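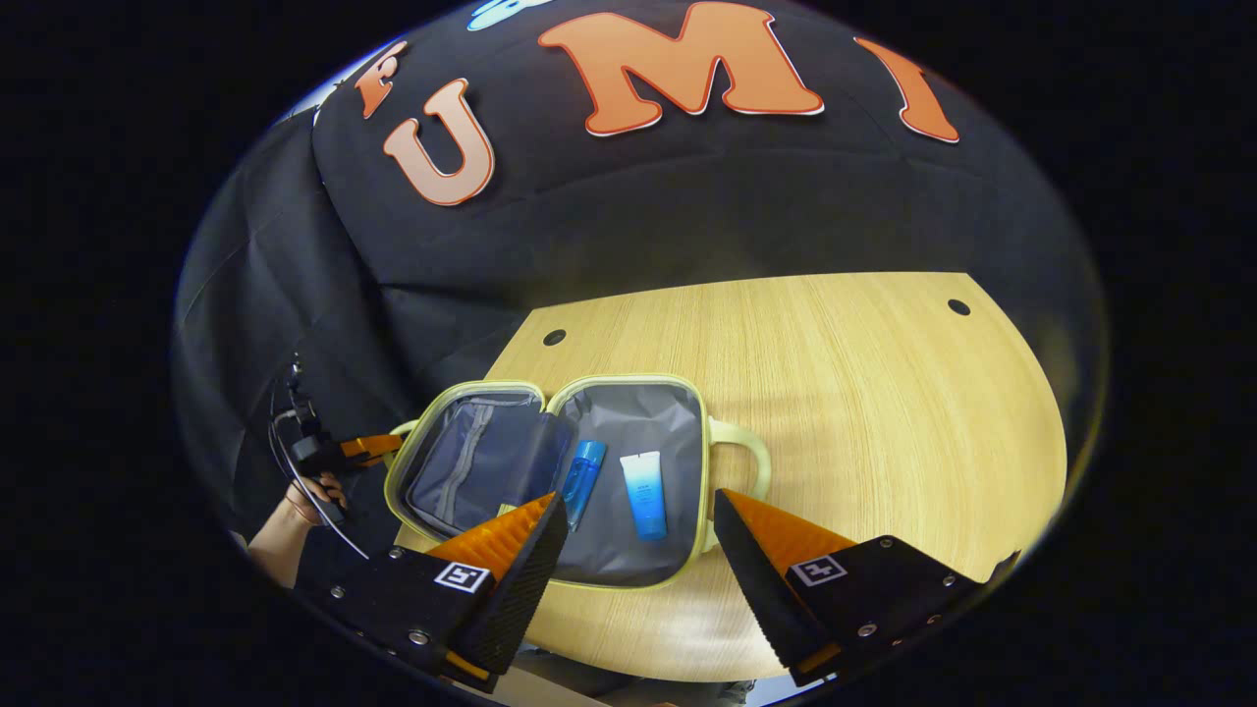
4.2 Packing the wash bag

Of all the small jobs we asked people to talk us through, the wash bag was the one that made them talk the longest. We had expected the suitcase itself to take up most of the hour, with its folded shirts and its awkward shoes, and so it was a pleasant surprise to find that a thing most of us fill half asleep on the morning of a journey could call up so many firm opinions. Of the 124 people who took part, 102 said they kept a bag only for toiletries, and a good many of these left it partly filled between trips, so that packing was really a matter of topping up.

The kind of bag makes a difference to how the job is done. A pouch with a single opening along the top is filled from above, and whatever goes in first is soon out of sight. A bag that unzips and lies flat like a clamshell, as in Figure 3, invites a different habit altogether. Its two halves sit side by side on the table, and the person packing can look over the whole of the inside before deciding where anything should go. In the bag shown, the lid has a mesh pocket with a zip, while the other half is a plain lined compartment, and this division came up again and again in the talks. People spoke of the lid as the place for small or flat things (plasters, hair ties, a spare razor head) and of the main compartment as the place for bottles and tubes.

Figure 3. An open clamshell wash bag at an early stage of packing, with two toiletry items in the main compartment.

The early stage in Figure 3 is worth dwelling on, as it is the point at which our participants differed most. With only a couple of items in the compartment there is still room to change one's mind, and many people did so quite happily, turning a bottle round or moving it to the other end to see how it sat. Others began with the largest item and never touched it again. One retired teacher, who had packed for school trips over many summers, told us that she always put in the toothpaste first — she could not say why, except that her mother had done the same — and that a bag begun any other way felt wrong to her until it was zipped shut.

We follow Moriarty in calling these first items "anchors". Clodagh Moriarty used the word for the heavy things at the bottom of a picnic hamper, but it suits the wash bag very well, for the later items are fitted in beside the anchors and take their direction from them. Roughly 2 in every 3 of our participants named the same anchors for a short trip in July as for a longer winter one, and what changed with the season was the filling around them. We come back to this in the next section, where the same people describe unpacking at the other end.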